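Notes from the Drindgate Bench

Two thousand and counting

In April the Drindgate group set itself a goal of 2000 usable demonstrations with the hand-held grippers, and a few of you have asked in the lunch line what that means in practice. It means picking things up. Then it means putting them down somewhere slightly different and picking them up again, while a camera on the gripper watches and Jörg Kuhlmann keeps the log.

We now have 521 in the log that passed review. The review is where the grief is. An example gets tossed if the operator hesitates for too long over the object, if a thumb wanders into view, or if the grasp is the kind of thing only a person in a hurry would try. My own first batch of 10 came back with two survivors and a note from Jörg that said "Slower, please." I have been married for a long time and recognized the tone.

The object list came over from Trornen and reads like the bottom of a gym bag: combs, caps, sponges, tubes of this and that. The Karnix people wanted boxes. Boxes are lovely. You can pick up a box while thinking about your taxes. But the model we trained on boxes last winter treated everything in the world as a box with something wrong with it, so this round is heavy on items with curves, holes and opinions.

Hairbrushes have been the surprise favorite for arguments. One camp says grab the handle, like a civilized person. The other says close the jaws across the head, where it's wide and there's more to hold. Langlois, who will eventually have to run the trained policy on a real arm, would like plenty of both and would also like us to stop emailing about it. So we log handle grasps and head grasps under separate tags, and anyone who mixes the tags buys the coffee. The vented brushes add a wrinkle of their own, with the tabletop showing through the middle of the thing you're supposed to be holding. My pink detangling brush attempts are all head grasps, a finger on either side, and I'm told several of them may even be kept.

If you have a free half hour, sign up on the sheet by the door. No experience needed, and it may be a disadvantage. Please hold the gripper level on the approach, close it once, and resist the urge to give the object a little victory shake. We have enough of those to train a maraca player.

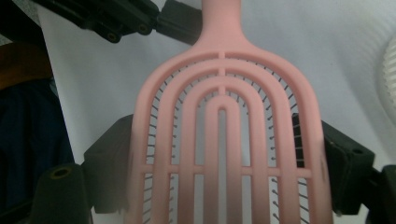 Wanted: odd objects for the next round

The Trornen list runs out soon. If you have household items you can spare for a couple of weeks, leave them in the gray bin with your name on a piece of tape. Nothing sharp, nothing that leaks, and no more stress balls.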